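4.2 Before Applying Kirkthorpe Stone Sealer

1. Clear the surface and sweep up loose debris.
2. Line the waste bin before starting.
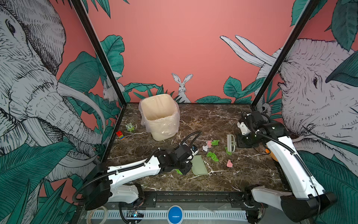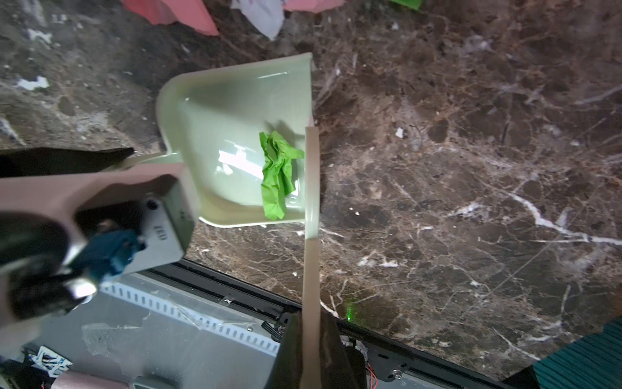 Dark brown marble with pale veining

3. Wipe with a damp cloth and let dry for 6 hours.
4. Pour 15 ml of sealer onto the pad. One 125 ml bottle covers 3 square meters.
5. Work in straight, overlapping passes.

Note: Test a hidden spot first – polished stone may darken.

CAUTION: Do not mix with bleach or vinegar. Keep the room ventilated until the surface is dry to the touch.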